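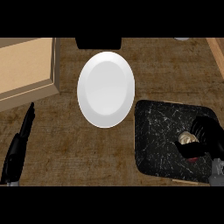
Figure 1. A white oval plate on a wooden tabletop, seen from directly above.

Does the Plate Change the Portion? A Study of Serving Habits in Two Dining Halls

Project report, Introduction to Food and Society
Group members: Dace Urbonaitė, Deividas Sakalauskas, Florian Hervieu
Project advisor: Kęstutis Rätsep

Why we picked this topic

All three of us eat in the dining halls almost every day, and we kept having the same argument at dinner. Deividas was sure that he took more food at Stonuta Hall than at Pristley Hall, even though the menus are the same and the food comes out of the same central kitchen. Dace thought he was just hungrier on the days he had practice. Florian pointed out that Stonuta uses oval plates and Pristley uses round ones, and that the oval ones have more room. That was the whole beginning of this project! We wanted to know if the shape of a plate makes people serve themselves a different amount, and if it has anything to do with how much gets scraped into the bin afterward.

We started by reading. There is a lot written about plate size, and much less about plate shape. Some of the older studies on size say that bigger plates lead to bigger portions, but several later ones could not find the same thing, or found it only when people served themselves from a buffet. This made us more excited, since our dining halls are both buffet style for hot food. It also made us careful. We decided early on that we would report whatever we got, even if it was boring.

What we did

We ran the study in February, at dinner only, over 4 evenings. Two evenings were at Pristley and two were at Stonuta. The kitchen manager, Arūnas Kuusk, matched the menus for us so that each hall served the same main dish on its two evenings: baked pasta on one and rice with vegetable stew on the other. We are very grateful for this because it meant moving a taco night, and people feel strongly about taco night.

Students who agreed to take part put their plate on a kitchen scale after serving themselves and again when they were done. We subtracted the weight of the plate both times. They also filled in a short card with three questions: how hungry they were on a scale from one to five, whether they had exercised that afternoon, and whether they planned to go back for seconds. We did not tell them the study was about the shape of the plate. The sign just said "dinner survey."

In total we collected 439 complete records. A record was complete if it had both weights and all three answers. We threw out the ones where somebody forgot to come back to the scale, which happened a lot on the first evening, before we moved our table next to the tray return. Moving the table was Dace's idea and it fixed almost everything.

Plates matter more than we expected as objects, by the way. Before the first evening we spent an hour filling one of each kind with dry rice, level with the inside of the rim, to compare how much flat space they had. The oval plate held more. What surprised us was that the long side seems to invite people to put two foods end to end with a gap between them, while on a round plate most people make a pile in the middle and put things around it. We only noticed this while standing at the scale, so we have no numbers for it, but we would love for another group to look into it.

What we found

The typical Stonuta dinner was 13 percent heavier than the typical Pristley dinner. The difference showed up for both main dishes, though it was larger for the pasta. People who said they were very hungry took big portions in both halls, and for them the gap between the halls nearly went away. The gap was clearest in the middle of the hunger scale, with the people who answered two or three.

Leftovers were a different story. We expected more food on the plate to mean more food in the bin, and it mostly did not. The amount left behind was close to the same in both halls. Students at Stonuta took more and ate more. The heaviest single plate in the whole study was over 1000 grams of stew and rice, and it came back clean. We were all pretty impressed.

Exercise made less of a difference than Deividas had hoped — he has accepted this.

Problems with the study

The biggest problem is that the halls differ in more than plates. Stonuta has longer serving spoons and a wider counter. It is also closer to the gym, and even though we asked about exercise, our question was only about that afternoon. A better design would swap the plates between the halls for a week and measure again. We asked about this, and Mr. Kuusk said it could be possible next year if the dish racks fit.

Another problem is that people knew they were being weighed, or at least that their food was. A few told us they took less so they would not look greedy. We don't know how many others felt the same and didn't mention it.

We also only looked at dinner. Breakfast at both halls uses bowls for nearly everything, so it would need its own study.

What we would do next

Swapping the plates is the first thing. We would also like to record seconds properly. Our card asked about plans for seconds, but plans and what people do are two different things, and we watched plenty of "no" answers walk right back to the pasta.

Our data sheet, the survey card and the scale instructions are in the appendix for any group that wants to use them. If you do, bring spare batteries for the scale and a roll of paper towels.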